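# About Corngate

Corngate helps small plants and school workshops plan and buy automation equipment. We do not build robots and we do not take commission from the people who do. Clients pay us a flat fee for the planning work, and they own everything we write for them.

Noeline Hoani started the company after nine years as a purchasing manager at a packaging plant. Theda Stöcker joined from the engineering side and runs our test bench. Our office and bench share one unit in the Ostermann building, on the ground floor next to the loading dock.

## What we do

Most jobs begin with a budget that somebody has already been given. We look at the task and tell the client what that budget will cover. The price of the arm is only part of it. A normal plan from us has lines for:

- grippers and spare fingers
- cameras and mounts
- cables, ties and connectors
- table, rails and side panels
- power and floor space
- staff training
- service after the first year

We ask for at least two quotes on anything over $600. Smaller parts go on one list so they can be ordered together. Lead times go in a separate column, and we call suppliers again in January, when many of them change their price sheets.

A full plan takes four weeks. To date we have finished 87 of them, and 33 of those were for schools and training centers. Some ended with advice to wait a year. We charge the same for those.

## The bench

Before a client signs for a two-arm cell, we like to try the handling task with everyday items. Bottles and caps are a common request. They are cheap to replace, and clear plastic is a fair test for a camera. Theda writes up each trial in plain language and the notes go in the back of the plan. 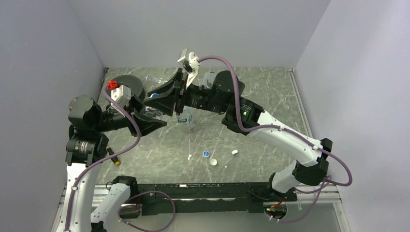
*Two-arm bottle handling, with a camera mounted above each gripper.*

Clients are welcome to sit in on bench work. Please book ahead, as the room is small.

## Working with us

Send us a short note on the task, the space you have and the date your money has to be spent by. If you already have quotes, include them. We use Helach, our own costing sheet, and every client gets a copy to keep. Ondent, our yearly price review, is optional and is billed separately.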